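Vorlow 궤도 윤활 장치 RL-6

RL-6은 곡선 구간의 레일 옆면에 기름을 조금씩 바르는 지상 설치형 장치입니다. 기관차와 화차가 급한 곡선을 지날 때 생기는 차륜 플랜지의 마모와 소음을 줄이는 용도로 만들었습니다. 산업용 전용선과 관광 철도에서 사용하실 수 있습니다.

기름통의 용량은 100리터이고, 도포판은 레일 한쪽에 2개씩 붙입니다. 차륜 감지기가 열차의 통과를 알면 펌프가 짧게 움직입니다. 전원은 태양광 패널 또는 선로변 전원 중에서 선택이 됩니다. 레일에 구멍을 뚫지 않고 클램프로 고정하므로 설치 작업은 두 사람이 할 수 있습니다.
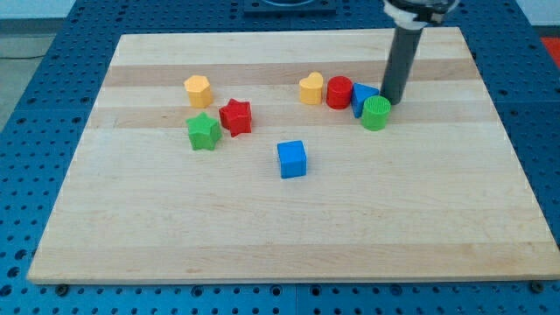

Rerness 전용선에서 쓰고 있는 Clondell 님의 후기: 차량기지 입구 곡선에 달았습니다. 디젤 기관차가 천천히 들어올 때 나던 쇳소리가 많이 작아졌어요. 다만 겨울에는 기름이 되직해져서 펌프 설정을 한 단계 올려야 했습니다. 설명서에 이 내용이 더 크게 있으면 좋겠습니다.

겨울 설정은 설명서 6쪽에 있습니다. 영하의 날씨가 계속되는 지역에는 Hervieu 저온용 그리스를 함께 주문하시기를 권합니다. 다른 그리스와 섞어서 넣지 마십시오.

점검은 차축 3,000개가 통과할 때마다 한 번 하시면 됩니다. 도포판의 고무와 호스 연결부를 보시고, 닳은 부품은 교체해 주십시오. 교체 부품은 낱개로도 판매합니다.

주문 전에 레일의 규격과 곡선 반경을 알려 주시면 맞는 클램프를 골라서 보내 드립니다. 수요일은 출고가 없습니다.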